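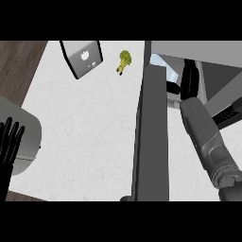
Reading between the lines: Nattawut Phetsri on subtitling from home

Nattawut Phetsri has been subtitling Thai films and television into English for most of his working life, first as an employee in Melbourne and now for himself, from a unit in Ballarat. He trades as Palline. When we spoke in April he had just sent off the last episode of Madodel, a family drama that runs to 80 episodes and took up his summer and a good part of autumn.

"I know those people better than my cousins," he said. "I could tell you what the grandmother would order at any restaurant."

He did not set out to be a translator. He came to Australia to study accounting, finished the degree and worked for a freight company for two years. A friend from university was making a short film and asked him to do the English titles as a favour.

"I did it in one night and it was terrible. I translated everything, every word. The actors talk fast, so you had three lines of text on the screen and then they were gone. At the screening I watched people's eyes. They were reading the whole time and they never saw the actors. I felt sick."

He rewrote the titles the following week without being asked. The friend passed his name along to a company called Hajdu, which was then subtitling programs for airlines, and he stayed there until it closed its Melbourne office.

What gets left out

Most of the job is cutting. A viewer can hear a sentence faster than they can read it, and a subtitle has to be gone before the next one arrives. Phetsri works within limits set by each client, covering the length of a line and how long it stays up. He keeps them on a card stuck to the wall, one card per client.

"People write to me and say, he said four things and you wrote two. Yes. I know. I had a second and a half."

The first words to go are names and greetings. Thai speakers will often use a name or a family term where English would use "you", and if those are kept, the dialogue sounds like a phone call with a bad line. He also cuts most of the polite particles that end Thai sentences, though he tries to put the politeness back somewhere else.

"If a young man drops the particle with his boss, everyone in Thailand hears that. It's a slap. In English I have to find the slap. Maybe he says 'fine' when he should say 'certainly'. Sometimes I spend a whole morning on a thing like that and then they cut the scene."

In Madodel, two sisters stop using the word for older sister with each other after an argument over land. It happens without comment and lasts until the final week. Phetsri had used "sis" in the early episodes, which he never liked, and when he saw where the story was heading he went back and changed it to a nickname, so there would be something to take away.

"That was 221 lines to fix. The client had already approved them. I had to write a very nice email." 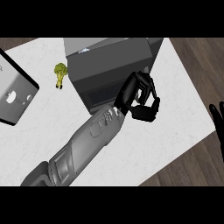
The working day

He starts at six, before the street gets noisy, and watches the episode once through with no pen and no keyboard. The second time he does a rough draft, and the third time he fits the lines to the cuts. A 45-minute episode takes him the better part of two days if people speak in turn. Comedy takes longer. Courtroom scenes take longest because of the legal terms, and he has a retired solicitor in Geelong he can ring.

He eats lunch standing up and goes for a walk afterwards, usually around the lake. The afternoon is for checking, which he does with the sound off.

"You have to be the person who doesn't speak Thai. With the sound on I cheat. I hear the line and I think the English is good, but I'm only remembering the Thai."

His wife, who grew up in Sale and knows about 40 words of Thai by his estimate, watches a few scenes each week. If she asks him a question about the plot, he makes a note of the time and goes back to it.

Money

Rates are paid by the minute of finished program and they have dropped. Phetsri would not name his clients' rates but said the best of them now pays less than Hajdu did when he left. Some of the larger jobs arrive with a machine draft already done, and he is asked to correct it at a lower price.

"For a news item, okay. For a drama I delete it and start again, so I'm doing the same work for less money. I've stopped taking those unless it's a quiet month."

Teaching helps. He runs an evening workshop twice a year at Kolel, a language school above a chemist in Footscray, and charges $175 for the course. The class is small and mixed. At the last one there were Vietnamese and Greek speakers, a nurse who wanted to caption videos for her ward, and a man who only wanted to understand why the subtitles on his favourite crime series were so bad.

The first exercise is always the same. He plays a short quarrel in a language none of the students knows, gives them a full written translation, and asks them to get it down to half.

"They hate it. They want to keep the clever bits. Then I put their version on the screen and we watch the faces of the actors, and they start crossing things out by themselves."

What's next

He is taking a few weeks off from long series. There is a documentary about salt farming waiting for him, with one narrator who speaks slowly, and he is looking forward to it.

I asked whether he still watches television for fun. He does, mostly cricket and cooking shows, and mostly in English. When he puts on a foreign film he tries to pick a language he has no ear for at all.

"Finnish is good. I can't argue with Finnish. I just read what they give me and I trust them."

Bookings for the next Kolel workshop open in winter. Students need their own headphones.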